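VILLDALE WATER DISTRICT
Board of Directors
Minutes of the Regular Meeting, 2022-12-11
District Office, Pluvstead Room

1. Call to Order
President Carmela Sala called the meeting to order. A quorum was present. The General Manager, District Engineer and District Counsel also attended.

2. Approval of Agenda and Prior Minutes
Item 7 was moved ahead of Item 6 at the request of Counsel. The agenda was approved as amended. The minutes of the previous regular meeting were approved with one correction: the word "valve" in Item 4 should read "vault."

3. Public Comment
A resident of Gatti Road asked when the pavement over the October trench would be restored. The District Engineer replied that the temporary patch would stay in place through the winter and that final paving was scheduled for April. A second speaker objected to the estimated bill she received while her meter was out of service. The General Manager will review the account and respond in writing.
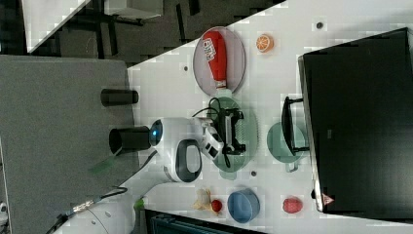
Ketchup bottle, orange slice and game controller on a white tabletop.

4. Gatti Road Main Replacement
The District Engineer reported on the second phase, which covers 3,000 feet of pipe between the pump station and the county line. The existing main is 84 years old and has required repeated repair at the joints. Sokent, the contractor for the first phase, has submitted its closeout papers, but the as-built drawings do not show two of the hydrant laterals. Staff will hold the final payment until corrected drawings are received. 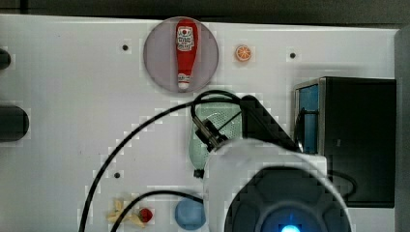
Directors discussed whether service lines on the east side should be replaced to the curb stop or to the meter. The Engineer recommended the meter. It was moved and seconded to advertise the second phase for bids on that basis. Motion carried, one opposed.

5. Cross-Connection Program
The General Manager presented the revised notice to be mailed to customers with irrigation systems. Directors asked that the phone number be printed in larger type and that the second paragraph be shortened. No action was taken. 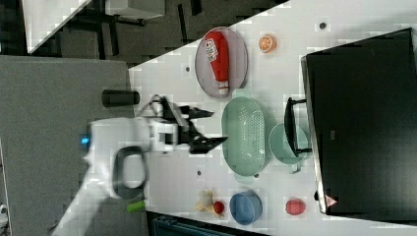 Villdale Water District, Minutes, Page 6

7. Easement at Pluvstead Tank
Counsel reported that the owner of the adjoining parcel has agreed to the revised access route. The District will pay up to $3,000 for fence relocation. Motion to accept the easement carried unanimously.

6. Leak Adjustment Policy
Staff proposed limiting adjustments to one per account in any two-year period. Directors requested further information on how neighboring districts treat underground leaks. Continued to the next meeting. 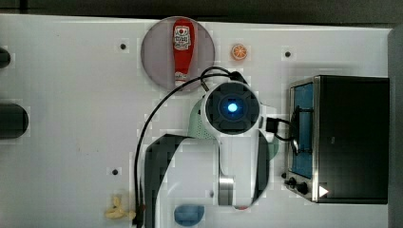
White tabletop with ketchup bottle, from above.

8. Directors' Reports
President Sala noted that the gate at the Pluvstead tank site does not latch. Staff will replace the hardware.

9. Adjournment
There being no further business, the meeting was adjourned.

Respectfully submitted,
Secretary to the Board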